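Give the smallest room its due

I have been going on about toilets to anyone who will listen since April, and I'm not finished yet.
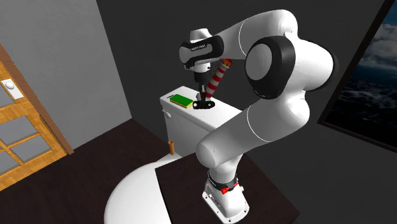
Why I care so much

We moved into a terrace with one bathroom, upstairs, at the back, and I spent our first weeks there thinking about it far more than the kitchen. Everyone had opinions on the kitchen! Friends sent me pictures of taps. My sister lent me a whole book on worktops. Ask the same people about the loo and they say "white, I suppose" and change the subject.

I think that's a shame. It's the room every guest sees, and the one place in a busy house where you can shut the door and have a think. It deserves a shelf at the right height, a window that opens without a wrestling match, and somewhere to put your book down (mine has ended up in the bath twice).

Spend on the dull bits

My builder, Anong Panyasiri, talked me out of a 900 pound basin and I'm still grateful. She put 300 pounds of it towards a decent extractor fan and better lighting, and I notice both every single morning. I have not once missed the basin. Get a seat that closes softly, too. Get a cistern you can open for repairs without taking half the wall down, however lovely the boxed-in ones look in the showroom.

And please, a hook on the back of the door. We have 4 and I'd happily fit more.

What about public ones?

Here I get properly worked up. A town with good public toilets is a town where people stay out longer: parents with small children, older people, delivery drivers, anyone who has had a large coffee. When ours by the bus station shut, my neighbour stopped going to the Saturday market because she couldn't be sure of finding one open. She loved that market.

Reopening them would cost money, of course, and so do benches and flower beds, and I'm very fond of both. I'd still put the loos first. Write to your councillor about it. I've written to mine, and I've had a reply, and I'm writing again this week.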